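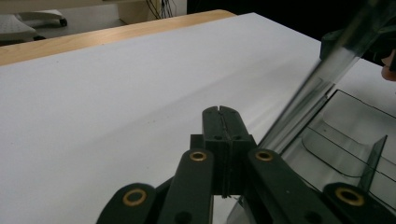
The tanker comes to Gulunthorpe before six in the morning, when the road over the hill is still empty. The driver connects the hose, waits, signs a paper on the hood of his truck and leaves again. By the time the first customer arrives, the new price is already standing on the sign by the road. Most people who drive past this sign read it every day of their lives, and very few of them could tell you who decided the number.

I was one of these people. I moved to this part of the country nine years ago, and in my first winter I learned that the gas in Gulunthorpe is always a little more expensive than the gas in Lapointe, which is 63 miles to the south. Everybody had an explanation. The station owner was greedy. The big companies were greedy. It was the tax, or it was the hill. This spring I decided to find out, and I spent a good part of the season at gas pumps, in small offices behind gas pumps, and one time in the cab of a tanker.

A price on a sign has several layers. The crude oil is the biggest one. Then comes the refinery, which must be paid for its work, then the taxes, then the transport and storage, and at the end the small piece which stays with the station. The first layers are almost the same for everybody in the region. When crude oil goes up, it goes up for Lapointe and for Gulunthorpe on the same morning. So the difference between the two towns must be hidden in the last layers, and this is where I looked.

Gas for our whole area is kept at the storage terminal outside Lapointe. It arrives there by pipeline and it leaves by truck. The terminal publishes for its customers a wholesale price, which people in the trade call the rack price, and it changes every evening. A station owner receives it as a short message on the phone. The woman who runs the station in Gulunthorpe showed me hers. It was one line of text, with a number for each grade and nothing else, not even a greeting. She has read this message every evening for eleven years, often while she is cooking.

"When it is two cents, I do nothing," she told me. "When it is five cents, I do not sleep so good."

Her problem is the size of her tank and the number of her customers. A busy station on the highway in Lapointe gets a full delivery every day, sometimes two. It sells today the gas it bought yesterday. In Gulunthorpe one delivery must last more than a week. If she fills the tank on a Monday price, as the drivers say, and the price falls the next day, she has a tank full of expensive gas and all her customers have a phone which tells them it is cheaper in Lapointe. If the price rises, she has some good days. She says the good days and the bad days are equal in the end, but that she remembers only the bad ones.

Then there is the delivery itself. The hauling company charges by distance, and the truck goes back empty. In July, when the lake is full of visitors, two stations can share one truck and the cost is divided. In winter this is rarely possible. The driver who let me ride with him explained that he must also sometimes wait for the road to be cleared, and waiting is also on the bill. He keeps a thermos and a book of crosswords behind the seat. He was not a man of many words, but on the subject of the hill he could speak for a long time.

The card fees were a surprise for me. When you pay for gas with a credit card, a part of the sale goes to the companies that handle the card. It is a percentage, so when gas becomes more expensive, the fee grows too, while the station's own margin stays the same or gets smaller. Last year the station in Gulunthorpe started to offer a lower price for cash. Some of the older customers were pleased. The younger ones, I was told, do not carry cash at all and felt they were being punished for it.

I asked at four stations how much remains after everything. Nobody wanted to give me an exact amount for printing, but all of them said that they live from the shop. A cup of coffee brings more than several gallons of regular. A sandwich brings more than a coffee. One owner near the lake told me he would be happy to sell no gas at all, only that then no one would stop for the sandwich.

Competition is the last layer, and maybe the strongest. In Lapointe there are five stations on the same two miles of road, and each one can see the sign of the next. When one goes down, the others follow before lunch. The manager of the Zellell station there walks out to the edge of his lot three times a day to look to the left and to the right. He has a computer which could tell him the same, but he prefers to walk. On some days, he admitted, he sells below what he paid, in order not to lose the morning traffic. In Gulunthorpe there is no sign to look at. The nearest other pump is half an hour away, and this alone is worth a few cents.

For drivers, the question is whether the long trip for cheap gas makes sense. Here I made the calculation with my own car, an old station wagon with a good appetite. The round trip to Lapointe burned more than four gallons. To save that back with a difference of 20 cents per gallon, I would need a tank bigger than my car has. If I am going to Lapointe anyway, for the dentist or for shoes, then of course I fill up there. If I go only for the gas, I am paying for the pleasure of driving.

Still, many people do it. There is a price app, Gestenia, which is very popular here, and it has 643 members in our county group. They report prices when they pass a station, usually within the hour. I read the group for some weeks and I have to say it is good company. Someone writes that regular fell three cents at the highway exit, and someone else answers that the car wash there is broken again. In one long discussion in April, people argued if it is better to fill the tank when it is half empty or when it is almost empty. When prices are rising, fill early. When they are falling, wait a little. The trouble is that you must know which of the two is happening, and the members of Gestenia know it no better than the woman with the evening message.

There are simpler ways to save. My tires were low when I started this article, and I had not checked them since autumn. I also had a roof rack which carried nothing since the last vacation. I took it off and pumped the tires, and I began to drive a little slower on the straight part after the bridge. After roughly 600 miles my consumption was lower – not by very much, but by more than the difference between the two towns. The rack is now in the garage, where I have to step over it.

Diesel follows its own rules. In our area it goes up in autumn, when heating oil is needed, because both come from the same part of the barrel. The farmers know this and fill their own tanks in summer if they have the money for it. One of them, who has a tank of 200 gallons beside his barn, told me he buys on the same date every year and never looks at the price afterward. He advised me to do the same with everything in life that I cannot change.

The station in Gulunthorpe will get new pumps before next winter. The old ones can show the price only to a certain number of digits, and a full tank on a large tractor is already near the limit. The new ones will cost more than she earned from gas in the last two years. She has ordered them in dark green. On the evening when I said goodbye, her phone made its small sound on the counter. She read the message, turned the phone over with the screen down, and went to put the chairs inside.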